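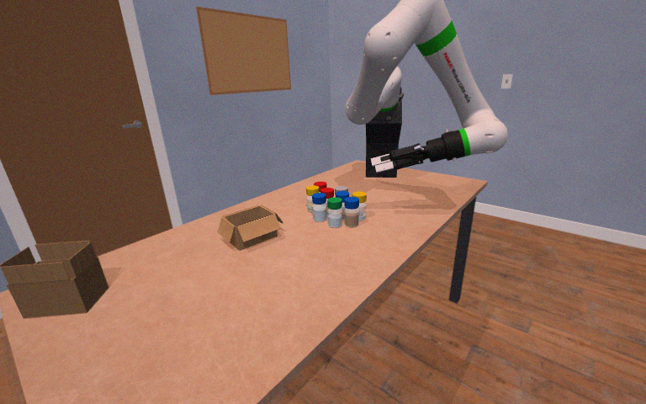

Ticket: Week 4 readings won't open, and the seminar forum ate my post
Course site: Tanui
Course: Machines, Work and Power - a history of technology and the economy
Opened by: Etelka Szénási
Status: Solved (mostly)

Hi all! I'm taking the evening course on industrialization and inequality, and I've got two problems that may or may not be the same problem.

First one. The week 4 reading pack (the chapter on handloom weavers, plus the wage tables) opens as a blank gray page. It says 190 pages at the top, so it clearly knows the thing exists, it just won't show me any of it. Weeks 1 to 3 are fine. I tried Firefox and Chrome, logged out and in again, and restarted the laptop, which is my answer to everything.

Second one. I wrote a long reply in the forum on whether the Luddites were against machines or against who owned them, pressed Post, and got "session expired." When I went back the box was empty. I was pretty proud of that reply too!

Etelka
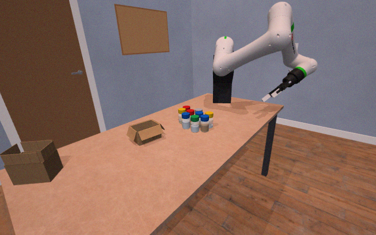
Update, same evening. Makis Katsaros from the help desk asked me to try the pack on my phone, and it opened right away. So the file isn't broken. He also asked if I had any add-ons running and I said no, and then I looked and I had Gavow, a citation add-on I put in back in October for a different class and forgot all about. It was in both browsers. Turned it off, reloaded, and there were my weavers.

Turned it back on to be sure - gray page again. So that's the culprit for problem one. The odd bit is why the earlier weeks worked. Makis thinks it's because they were uploaded as separate short files and week 4 is one big scan, but he's going to ask Zoltán Pap, who looks after the uploads.

Update, Thu 12 January. Zoltán wrote back and says the week 4 scan goes through the new page viewer and the older ones don't. He has split it into 2 files, the chapter and the wage tables, and both open for me now even with Gavow on. The page numbers start over at 1 in the second file, so if you're citing the tables for the essay, use the printed numbers in the corner.

The forum is a separate thing. The site logs you out if you sit in the reply box too long without clicking anything else, and typing doesn't count (I know!!). Makis has put in a request to get that changed but couldn't give me a date. For now I'm writing my posts in a text file and pasting them in. I rewrote the Luddite one from memory and it came out shorter, and Ákos Hegyi has already disagreed with it, so at least it posted.

Please leave the forum part open and close the rest. Thanks Makis!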